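Shop notebook, August
Shellac and wax trials, pale boards 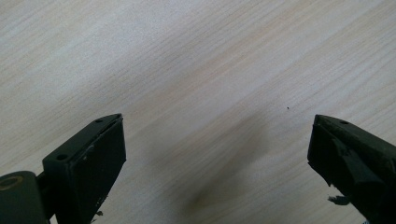 Finally got to the finish I have been wanting to try since spring — padded shellac under paste wax, for the little Mottram side table. The worry all along has been color. Amber shellac looks gorgeous on walnut and turns anything light into butterscotch, and the people who want the Mottram want it to stay light. What I keep going back to is the tone of the tabletop here, pale cream-beige with thin tan streaks and a bit of peach in places, cooler and grayer in others. If a finish can leave that kind of grain alone and still give it some depth, I'll be a happy person. So: blonde flakes only, dewaxed, mixed fresh.

Mix was a 2 pound cut. Flakes went into the jar last thing in the evening and I gave it a swirl whenever I walked past. Fully dissolved by morning, strained through a paint filter, almost no sludge. Lovely clear stuff! The old jar from the back of the shelf went in the waste can. I put a drop of it on glass as a check and it was still gummy after lunch, so no regrets there.

Test boards are maple offcuts from the Temgate job. Sanded all of them to 175 by mistake (grabbed the odd box of discs, the imported ones with the strange numbering) and then decided to leave half of them like that and take the rest finer. Glad I did. The coarser boards took the first coat more evenly and I honestly can't feel a difference under the wax. Would like somebody else to run a hand over them and tell me if I'm kidding myself.

Schedule that worked:
Coat one, wet pad, straight passes with the grain, no going back.
Wait 60 minutes.
Coat two, same again, pad a little drier.
Wait 60 minutes, knock back lightly with a gray pad, wipe off the dust.
Coat three, pad nearly dry, a touch of oil on the face.
Leave overnight before wax.

I got greedy on one board and went for coat two after half the wait. It dragged, left a ridge right down the middle, and had to be rubbed out with alcohol. It did rub out, though, which is what I love about shellac. Try that with varnish.

Wax was the Plaletti neutral, very thin, buffed with an old T-shirt. Soft low sheen, no plastic look at all, and the figure in the maple jumps when you tilt it toward the window. So pretty. The color shift is there if you hold it next to a bare offcut, but it is small and on the warm side. I can live with it.

Still to do: water ring test with a cold glass, then a coffee cup. I expect the coffee cup to win. If it does, the top gets a wiping varnish over the shellac and the legs and apron stay as they are. Also want to try one board with no wax, and one with the Monero paste if there is any left in the tin.

Need more alcohol before the next batch. Pads are in the lidded jar by the sink, please don't toss them.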